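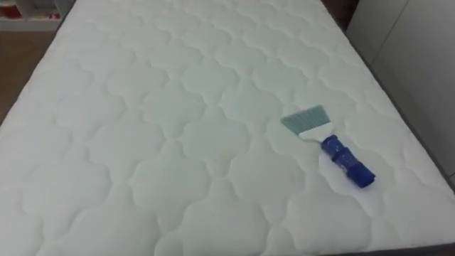
Nnamdi Balogun reckons the robot didn't take his job, it took the bit of his job he could do while thinking about lunch, and he isn't sure he's pleased. I've pinched that remark to start us off this week, so keep it in your head while you read.

Work and Automation, handout 4: the room round
Posted in June by your tutor | 3 comments | 12 shares

Last time we did warehouses. This week it's bedrooms -- 87 of them, at the Oltberg guest house, where Tremico's housekeeping robots have joined the morning round. I spent two mornings there and my notes are a mess, so bear with me!

Mattress care is a good case for us because it looks like one task and it's really a bundle. Somebody strips the bed, looks the surface over, brushes along the stitching, decides if it needs more than a brush, and makes it up again. Think about a white quilted top with all those grooves. Brushing it is dull and hard on the back. Looking it over is quick, but you need to know what you're looking for (Nnamdi spots a worn seam from the doorway, I couldn't see it with my nose on it).

So the brushing went to the machine and the looking stayed with people. Fine on paper. But the staff used to do their looking while they brushed, and now it's a separate job with its own line on the rota. The round starts at 64 minutes per floor on the new sheet, and a few of them told me the sheet leaves no room for a chat with the guest in the corridor, which they'd always counted as work and the sheet never had.

Pay hasn't moved. Job titles have: "room attendant" is now "room lead". I'd like us to argue about that one in the seminar.

For next time, please read the Osagie chapter on shared tasks, up to the laundry example. Then pick a job you've done yourself and write down the small things you did at the same time as the main thing. Half a page is plenty -- scruffy is fine.

Recent handouts
Handout 3: Pickers and packers
Handout 2: Who writes the rota?
Handout 1: The Zivham canteen tills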